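Trarport verspricht das Ende der Gelben Säcke - vorerst auf dem Papier

Nirbridge, 2021-03-05 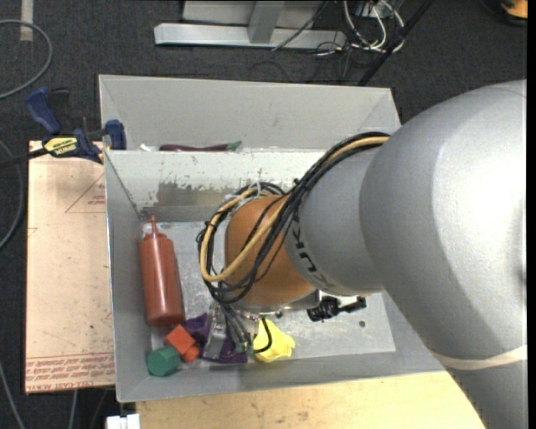 Die Stadtwerke Trarport wollen den Gelben Sack abschaffen und durch feste Sammelstellen ersetzen. So steht es in einem Konzept, das der Stadtrat am Abend mit knapper Mehrheit zur Kenntnis genommen hat. Zur Kenntnis genommen, wohlgemerkt, beschlossen ist damit nichts. Im Stadtteil Riverthorpe sollen im Juli die ersten Stellen öffnen, betrieben von der Firma Karakaya, die schon heute die Altglascontainer leert. Vorgesehen sind offene Sammelbehälter, in die man von oben einwirft, aufgestellt an der Straße. Ob offene Behälter bei Wind und Regen eine gute Idee sind, wollte im Rat niemand so recht beantworten.

Die Zahlen, mit denen das Konzept wirbt, sind dünn. 1136 Haushalte sollen in der ersten Stufe angeschlossen werden, dafür sind 19 Standorte eingezeichnet. Das klingt nach kurzen Wegen. Wer sich die Karte ansieht, stellt allerdings fest, dass die meisten Punkte entlang der Durchgangsstraße liegen, wo der Lastwagen bequem halten kann. Für die Hanglagen oberhalb des Friedhofs bleiben zwei. Wer dort wohnt und kein Auto hat, wird seine Joghurtbecher wohl ein gutes Stück tragen müssen.

Sizwe Van der Merwe, Sprecher der Stadtwerke, verteidigt die Planung. Die Säcke rissen ständig auf, Krähen und Füchse verteilten den Inhalt auf den Gehwegen, und die Reinigung koste jedes Jahr mehr. »Wir können das nicht ewig so weitermachen«, sagte er nach der Sitzung. Wie viel mehr die Reinigung kostet, konnte er auf Nachfrage nicht beziffern. Die Aufstellung werde nachgereicht.

Auch bei den Gebühren bleibt vieles im Ungefähren. Im Konzept ist von einer »perspektivischen Entlastung« die Rede - eine Formulierung, die man in Trarport schon von der Umstellung der Biotonne kennt. Damals stiegen die Gebühren im Jahr darauf. Van der Merwe sieht keinen Zusammenhang.

In Nirbridge, wo man den Sack bereits abgeschafft hat, fällt die Bilanz gemischt aus. Die Gehwege seien sauberer, heißt es aus dem dortigen Rathaus, dafür landeten an den Sammelstellen auch Matratzen, Farbeimer und einmal ein kompletter Gartenzaun. Die Leerung musste häufiger angesetzt werden als geplant. In der Trarporter Vorlage kommt die Nachbarstadt trotzdem als Vorbild vor, die Matratzen fehlen.

Die Opposition verlangt nun, den Probebetrieb in Riverthorpe über einen ganzen Winter laufen zu lassen, ehe weitere Viertel folgen. Die Stadtwerke halten den Sommer für ausreichend. Bis zum Start werden die Säcke wie gewohnt abgeholt, auch in Riverthorpe. Die Karte mit den Standorten liegt im Foyer des Rathauses aus, Einwände nimmt das Umweltamt schriftlich entgegen.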